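Folding a pile of washing flat on a table – the quick way

Same method I've used for years, written down because I keep getting asked. Works for tea towels, hand towels, T-shirts, pillowcases. Not fitted sheets, they get their own page.
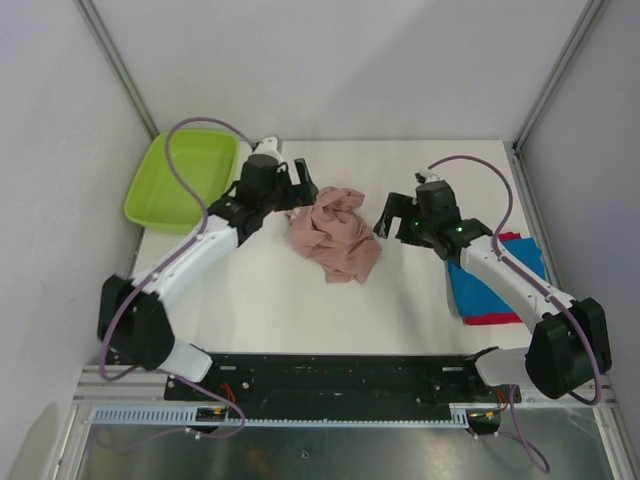 Folding goes wrong before the folding starts, nearly every time. People grab the thing by whatever bit sticks up and start halving it. So you get a fold on top of a crease on top of a twist. Start by looking for corners. With the pink cloth on the white table, the middle is all bunched up and there's a rolled bit along the top, no use to anyone, but the pointed corners are sticking out at the lower right. That's your way in. Take hold of a corner, run your fingers along the edge till you hit the next one, and leave the lump in the middle alone. It sorts itself out once the edges are straight.

What you need

A table you can get at from the front. Clear it first. I like a pale top, easier to see stray threads and bits of tissue.
A bin or box for things waiting. Plastic, bright if you can, so it doesn't get buried under a jumper. Back corner of the table is the best place for it, out of the way of your elbows.
Somewhere for the finished pile. Same side every time.
Dry washing. Properly dry. If the hems feel cool, put it back on the airer.

That's the lot. I did buy a Jusinby folding board once, used it for a fortnight, now it's under a plant.

Before you start

Tip out a few things only, not the whole load. Five is plenty. A big heap on the table means you're folding in a space the size of a dinner plate and everything gets leant on.

Sort as you tip. Towels together, tops together. Socks straight back in the bin, do them last in front of the telly.

Step 1. Find a corner

As above. If you can't see one, lift the whole cloth by any edge and let it hang. A corner will drop to the bottom. Pinch it, lay it down at the front of the table near you.

Step 2. Find the second corner

Slide along the hem. Don't jump across the middle hoping – you'll get the opposite corner half the time and end up with a diamond. Thumb on one side of the hem, finger on the other, and slide. You'll feel the thick bit where the corner is.

Step 3. Shake and lay

Two corners, one in each hand. One good shake away from you, then lower it so the far edge touches the table first and draw it back towards you. Air comes out from underneath and it lands nearly flat. Takes a few goes to get the knack. Thin cotton floats about a bit, go slower.

Step 4. Smooth

Flat hands, from the middle out to the sides. Not round and round. If there's a rolled hem, unroll it now, pull it gently between finger and thumb. A rolled hem that gets folded in will still be rolled in a month, and harder to shift.

Step 5. Halve it

Take the two near corners up to the two far ones. Line up the corners and forget the edges for a second, then run your hand down the fold. Old cloths aren't square any more. Mine certainly aren't. If it's out by a finger's width, put the odd bit on the inside and carry on.

Step 6. Halve again, then thirds

Halve side to side. Then thirds, which gives you a neat fat parcel that stands up by itself in a drawer. For hand towels stop at the second halving if your shelf is deep.

My shelf is 35 cm deep and thirds fit two rows, one behind the other. Measure yours before you do the whole pile, I didn't and had to redo the lot.

T-shirts

Same start, only you're looking for shoulders instead of corners. Face down, smooth it, sides in to the middle, sleeves back on themselves, then bottom up to the neck in thirds. Kam-wah Kuo showed me to leave a small gap at the neck before the last fold so the collar doesn't get squashed. Good tip, have done it ever since.

Bath sheets

Too big for most tables. Let half hang off the front, fold the half you've got, then pull the rest up. Heavy ones slide off, so keep one forearm on it. Anything over 55 cm wide once it's halved I fold against my chest standing up, chin on the middle of the top edge.

Things that go wrong

Twisted cloth. One corner's been flipped. Don't try to fix it on the table, pick it up by the two corners you're sure of and shake again.

Lump in the middle. Usually a sock. Check inside pillowcases and all.

Pile leans over. The folds are all on the same side. Turn every other one round so the thick edge alternates.

Creases that won't go. Damp hand, wipe it across, leave it flat while you do the next one. If it's linen, just iron it or live with it.

Static. Winter only in our house. Touch the tap, carry on.

How long it takes

A tea towel should take no time once your hands know it. A full machine load, ours is mostly towels, I can get through while the potatoes boil. First few times will be slower, dont worry about it. I used to start a load at nine at night and be cross by ten, so do it earlier if you can.

Putting away

Straight off the table and into the drawer. If the pile sits on a chair somebody will take one from the bottom. Newest folded go at the back, so the same three towels don't get worn to nothing while the others stay like new.

I've a Mägi basket for carrying upstairs, shallow sort, holds one layer standing up. Deep baskets squash whatever's at the bottom and then you're smoothing things all over agian.

Question that came in by email

Algirdas Petrauskas asked if it's worth folding cleaning cloths at all. I don't. They go in a tub under the sink, scrunched. The only ones I fold are the glass cloths, as they get used on the good tumblers and I want to see which are clean.

Someone else wanted to know about table height. Hip height or a touch over. Kitchen worktop is fine, coffee table is murder on your back.

Fitted sheets page should be up in April if I get the time. Duvet covers after that.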